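Grullondale open day, January: notes on the glaze and kiln line

The Gristent works at Grullondale fires tableware in 6 tunnel and shuttle kilns. Visitors entered by the slip house at 9 a.m. and followed the ware from casting to sorting. Peak glost temperature on the shuttle kiln was posted at 2,190 °F, with a load of 855 pieces per firing. Cooling is slow down to quartz inversion, then fans are used.

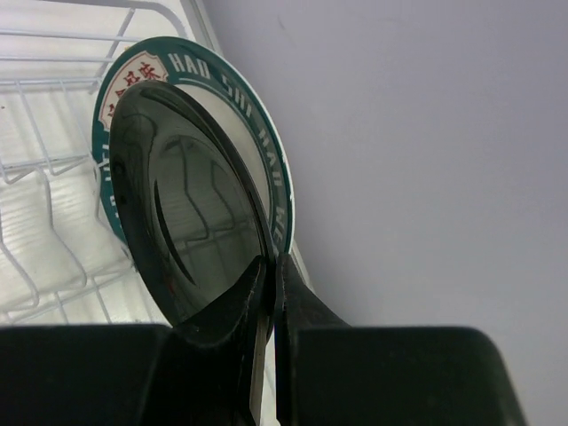 Roxana Yupanqui asked whether the slow cooling was worth the gas, given that her own ware had crazed on a faster cycle only when the glaze fit was poor. The kiln operator agreed that fit came first and put the soak at 228 minutes.
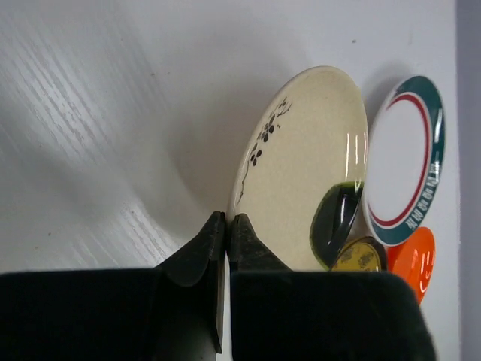

Glaze is bought in dry from Kassab and sieved twice before use. The works applies it by dipping for hollowware and by spray for flatware. Dark decoration on a pale ground, such as black plum blossom on a cream plate, leaves little room for a glaze that runs, and the line of a thin branch is a fair check on movement. Buvex supplies the kiln shelves. The December order was 3,114 shelves, stacked by the east door.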